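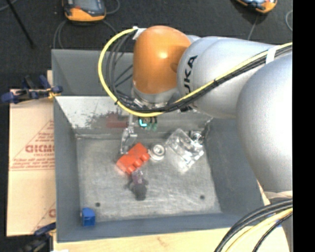
How many odds and ends does one shallow tray need to hold?

Fewer than you think, and far fewer than the people selling trays would like.

I've been reading up on small-parts storage again, which is a bad habit of mine every February and has now leaked into the rest of the year. The advice is always the same. Buy a set of matching containers, buy labels for the containers, then buy a rack to put them in. Jerdale will sell you a wall unit with 265 little drawers. I'd like to meet the person who can remember what's in drawer 140.

My own view, for what it's worth, is that a plain metal tray with sloping sides does most of the job. Things slide down to the middle and you can see them. A toy brick, a bearing, some little figure with a purple top: they have nothing in common and they don't need to. You look in, you spot the orange brick straight away, you take it out. No label required.

Where I start to grumble is clear plastic bags. Every storage article loves them. "See what you've got at a glance!" Well, put a crumpled one in a grey tray and tell me what you see at a glance. Mostly shine. Small silver rings are nearly as bad against bare metal, especially once the floor of the tray has picked up a few scratches and everything is the same sort of grey. I lost a washer for 8 days like that, and it was in front of me the whole time.

Xenos make a coloured liner that is meant to cure this. I tried one. It slid about, curled at the corners and collected crumbs, and I don't even eat in the shed. A sheet of dark paper did the same work for nothing, though it does need changing when it gets oily.

The other thing I don't believe in is sorting by size. The Hinditz leaflet (yes, I read the leaflet) says to grade everything from large to small before putting it away. Who has the time? I sort by whether I'm likely to want it this month. That gives me two trays, one on the bench and one under it, and the one under it could probably go in the bin without my noticing.

A reader asked whether I'd tried the Davura tray with the lift-out dividers. I haven't and I'm not rushing. Dividers are fine until you own something slightly longer than the gap, and then you spend the evening taking them out again.

If anyone has found a way to keep bearings from rolling into the corner, do leave a comment. I've tried a magnet and I'm not convinced by that either.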